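Subject: Re: [podomley-users] two arms, one drop zone, planner keeps giving up
List: podomley-users
In reply to: Walter Marulanda

Hi Walter, hi everybody,

Sorry for the slow answer, I wanted to run your config on our own cell before I opened my mouth, and then the cell was busy (it's always busy in October). Quoting the bits I'm replying to:

> Walter Marulanda wrote:
>
> We moved to Podomley 2 last month and I'm seeing a lot of "no valid
> plan" when both arms are working. One arm alone is fine. I pulled
> the log from a long run: 3975 plan requests, 726 of them came back
> empty. Nearly all of the empty ones are for the arm that is NOT
> holding anything, which I can't make sense of. Goals are reachable,
> I checked them by hand in the viewer.
>
> Also, separate question, has anyone had luck with clear containers
> in Undolora? Ours finds the label and then acts like the rest of
> the thing doesn't exist.
>
> I set the reservation timeout to 60 ms because that's what was in
> the Gulside demo. Should I touch it?

OK so, first question first. I'm pretty sure this is the swept volume setting and your goals are fine. When an arm asks for a plan, Podomley reserves the space it's going to travel through. The old version reserved it piece by piece and let go of each piece as the arm passed. The new one grabs the whole path and holds on to it until the motion is reported done. And "done" includes the gripper opening and the little settle wait you put after it! So one arm can be standing dead still up in the air and still own a great big banana-shaped chunk of the cell, and the other arm asks for something perfectly reasonable and gets told no.

Here's ours, with your config loaded: 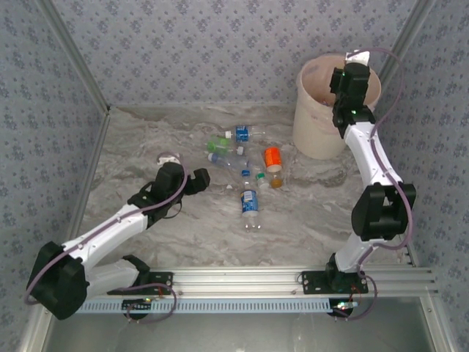 Reservations are much easier to argue about once you draw them on paper, so that's what I did, with a pencil and everything. Put the drop target at the back on the right and every carry turns into a long diagonal from the middle of the floor up to it. Take the right arm up there with its gripper over the rim of the bucket: by your settings it still owns that whole diagonal, and the diagonal clips the bottles in the middle. The left arm only wants the ones near the top of the cluster and it has its own way in from the left, but its elbow gets a fat safety margin too, and the two margins overlap. That's your empty plan. It would also explain why it's always the arm with nothing in its fingers, the carrying arm asked first and got everything.

What I'd change, in the planner file:

 reserve_mode: rolling
 release_on: segment_exit
 settle_counts_as_motion: false
 elbow_margin: same as link margin (delete the override)

The third one is the big one. I found it by accident, it's in the changelog under "misc" and I don't think it's in the manual at all. If you only have time for one change, do that one and rerun your log.

As for the timeout, leave it alone for now. I know it's tempting! I made ours longer way back when and all it did was make the waiting arm wait politely before failing anyway. Shorter was worse, it gave up before the other arm had let go of anything. Once the reservations are being released along the way you can play with it, and I'd love to hear what you end up with. The Gulside demo has the arms mounted facing each other by the way, so the number may not mean much for those of us with both of them on one rail.

One more thing on the same topic and then I'll get to your second question. If you have drop targets in your task file written as points, rewrite them as zones. With a point, the planner wants the gripper exactly there, and both arms want exactly there. With a zone, it can pick a spot anywhere over the opening, and it gets a lot less stubborn about approach angles. The Echeverri folks have a script that converts a whole task file in one go, it's in their tools repo under "points2zones". Check the output with your own eyes, it flipped one of our axes.

Now the clear stuff. Yep, we have the same trouble with Undolora, and I think everyone does. The mask model loves printed paper. You give it a wrist view of a see-through jar and it hands you back a nice tight outline of the label, very high score, very proud of itself, and nothing for the shoulder or the neck. The grasp sampler then centers on the label, so you're asking for a grip that's lower on the jar than you'd want.

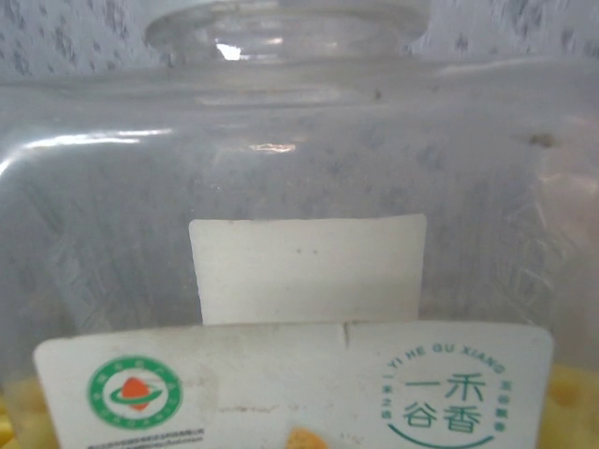
Our way around it for now is kind of cheap, but here goes. We run the label mask as usual, and then we use it as a seed and nothing else. From there we grow upward, looking for highlight streaks and for places where the background pattern goes cloudy. A patterned surface behind the object helps a lot here, more than I expected, since a plain one gives you nothing to compare with. Glare spots we used to throw out as noise. Now we keep them as weak votes for "there's a curved surface here," and a long thin one that follows a bend counts for more than a small round one. It isn't pretty and it falls over when the jar is right up against another clear thing. But the sampler at least knows there's something above the paper.

Two warnings if you try it. Turn off the temporal smoothing first, because highlights move when the wrist moves and the smoother will happily average them into mush. And don't let the contents of a jar into the outline as a separate object! We had Undolora proposing grasps on stuff inside a closed container, and the planner went right along with it and checked for collisions against everything except the wall in between.

I'll push the seed-and-grow node to the contrib folder as soon as I've taken our hardcoded paths out of it. If you want it before that, write me off list and I'll send it ugly.

Can you post the rerun numbers when you have them? Same log, same order of requests if possible, so we can see which ones come back.

Cheers,
T.

Comments (4)

pallet_jane
settle_counts_as_motion!!! Two weeks I've been fighting this. Thank you.

dmk
Rolling mode works for us too, but watch out if you have a pause button wired in. Pausing mid segment keeps that segment reserved until you resume, and it doesn't show up in the viewer.

Walter Marulanda
Changed only the settle line so far and the waiting arm is already getting plans where it used to get nothing. Full rerun is going tonight, I'll post to the list. Would like the ugly version please.

oldgantry
points2zones flipped an axis for me as well. It's the y.

Reply | Report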